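Plitia opens hire-by-the-hour woodworking benches

3 Nov 2020. For immediate release

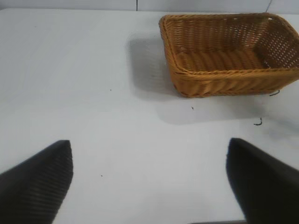

What's on offer

Plitia, the tool hire firm, has opened a shared workshop at its Totari yard. Twelve solid beech benches, vices at both ends, dust extraction thoughout. Sessions of 45 or 60 minutes. Longer by arrangement.

"People want to build a shelf and havent got a garage," said manager Pankaj Kashyap. "So, come here."

Bookings

By phone or at the yard counter. Over-18s only. Bring own goggles.

Press contact: Parisa Hosseinzadeh, Plitia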